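Subject: Re: [Ovik-users] hand-held demos vs. teleop
From: Colleen Ouellet

Tyson Ross wrote:
> Has anyone trained on demos from the hand-held grippers alone, with no
> teleop data mixed in? We have 300 and the policy still drifts
> sideways before it closes.

Yes, and I'm so glad you asked, because we got our first solid result on this in May! We trained on 935 demos, all from the hand-held grippers, and the shelf policy now closes on the target far more often than our old teleop one did. What made the difference for us was the time offset between the wrist video and the finger width. Ours was off by 2 frames, and the policy had learned to wait for a close that had already happened. 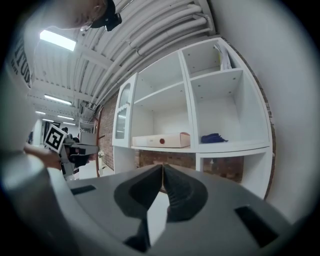 The other thing I'd try is the action horizon. We went from 8 steps to 16 and the sideways drift mostly went away (I want to rerun this with more seeds before I swear to it). Relative poses helped too - absolute ones fell apart as soon as we moved to a different shelf.

Tyson, how are you filtering your demos? We threw out every one where tracking jumped, even briefly, and it hurt less than I feared. The alignment script is in the Brorlow repo under tools, and I'm happy to run it on a few of your files if you send them over.

Colleen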